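3.2 Participants and audition data

The study draws on the records of one regional choir contest for pupils in the sixth to eighth grades. In the year examined, 1242 singers entered the first round. Of these, 558 were called back and 325 were given a place in one of the honour ensembles. Schools sent between three and 40 singers each. Each singer prepared the same two set pieces, one in English and one in Latin, and sang a short passage at sight.

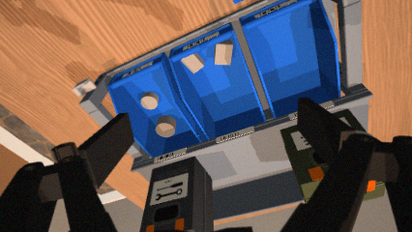
Judges sat behind a screen and heard each singer under a number. A panel of five marked tone, pitch, rhythm and diction on separate sheets, and the highest and lowest totals were dropped before the remaining three were added together. Sight-singing was marked by a different panel in another room, and those marks were used only to settle ties. We were given the sheets with names removed, but with school, grade and voice part kept.

Schools were grouped by how they had taught the set pieces. The Monberg group worked from printed parts with a piano accompanist. The Bartoš group learned by ear first and were given the printed music in March, when the notes were already secure. A third group used practice tracks made with Ultix, in which a pupil can turn down every part except their own. Teachers chose the method themselves, so the groups differ in size and in earlier experience. We return to this in Section 5.
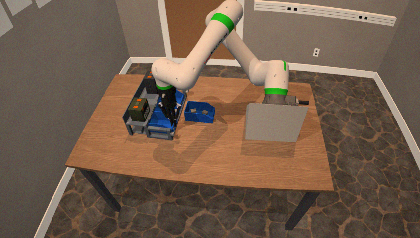

Figure 3. Simulated room with the table and the white arm mounted on it.

3.3 Marking and agreement between judges

Agreement was highest for pitch and lowest for tone. Two of the five judges gave tone marks that were lower than those of their colleagues throughout the day, and dropping the lowest total removed much of this effect. Agreement on diction was good for the English piece and weaker for the Latin one, where the judges did not share a single view on vowels. Treble parts were marked more evenly than changing voices. The Mollow scale was used to convert all marks to a common range before the groups were compared.

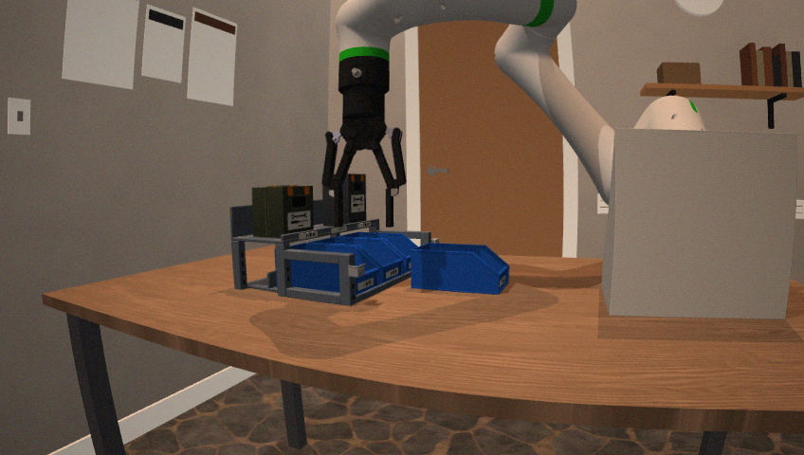
Figure 4. Arm and open gripper above the table, with the blue bins below.

Sheets with a missing mark were left out of the comparison, but the singers concerned were kept in the counts given in Section 3.2. Where a pupil had changed voice part between entry and audition, the part sung on the day was used.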